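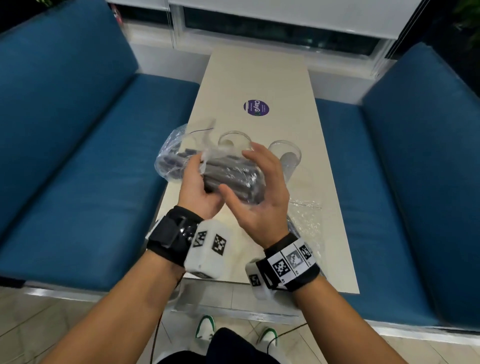
What is the best way to keep drawing charcoal from breaking in storage?
Keep the sticks tight together, standing up, in a hard box or jar, with a little paper on the bottom and on top.

marlgrey
I ask because I ordered 28 sticks of willow from Prollar in December and 19 of them were already in pieces when I opened the tin. The tin was half empty, so they could jump around inside. I still draw with the pieces, but for long lines I need the whole stick.

tuulik_draws
The advice with the jar is good. I use a jam jar and a kitchen towel folded at the bottom. Willow is very soft, so I don't lay it flat under anything, not even a sketchbook.

oldpaper1605
I don't agree about standing up. When you put your fingers in the jar to take one stick, you lean on the others and they snap. I keep mine flat in a drawer between two sheets of corrugated cardboard, one stick in each groove. In my years in Trastach I lost very few this way.

marlgrey
The grooves are a nice idea, but my sticks are different thicknesses. Do the thick ones fit?

oldpaper1605
The thick ones no. For those I use foam from an old parcel and cut the channels with a knife.

kettle_lid
Compressed charcoal is another story. I bought a box of 100 from Guérin for our evening class in Jokumden and we treat it badly, it travels in a backpack. Almost nothing breaks. But it is much darker and it doesn't erase well, so I would not change only because of storage.

tuulik_draws
Agree about the erasing. For the first sketch I always go back to willow.

marlgrey
Does humidity matter? My room is next to the bathroom.

kettle_lid
For me the sticks felt scratchy after one wet winter. I left them open on a shelf near the radiator for two days and they were fine again — maybe it was only my paper, I can't say for sure.

oldpaper1605
It was the paper. Paper takes water much faster. Check this first before you blame the charcoal.

marlgrey
Thank you all. I will try the cardboard for the thin ones and a jar for the rest.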